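Towel folding from 322 demos, is the wrist view worth it?

grewal_bench
Posted 29 August 2023

Finished reading the Ebihara and Okabe write-up. They train one policy on 322 two-arm towel folds and report 72 percent on towels it never saw. Dropping the wrist cameras costs them 10 points. We started collecting on our own bench in April, same idea, one wrist view and one overhead.
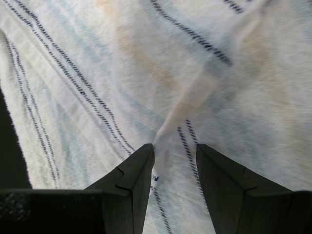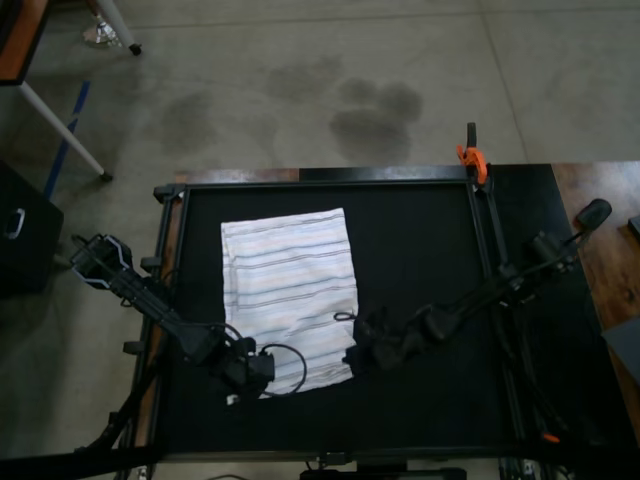
Wrist view with a pinched fold, then the overhead view with both arms at the towel.

hurkex
322 is thin. Our Clandgate runs were unstable until we had 3,000, and those were easier cloths.

tlm_fold
Depends how you reset. If every towel starts flat and square you don't need 3,000. Did they crumple them first?

grewal_bench
Crumpled for half, per the appendix.

hurkex
Then I'd want the two halves scored separately. One number hides a lot.

pdx_servo
I don't buy the 10 points either. From overhead the gripper covers the bit of cloth you care about, so I'd expect a bigger drop than that.

tlm_fold
Not if the policy learned to grab near an edge every time. Okabe's earlier paper had that problem.

grewal_bench
Will rerun ours without the wrist input and post the numbers.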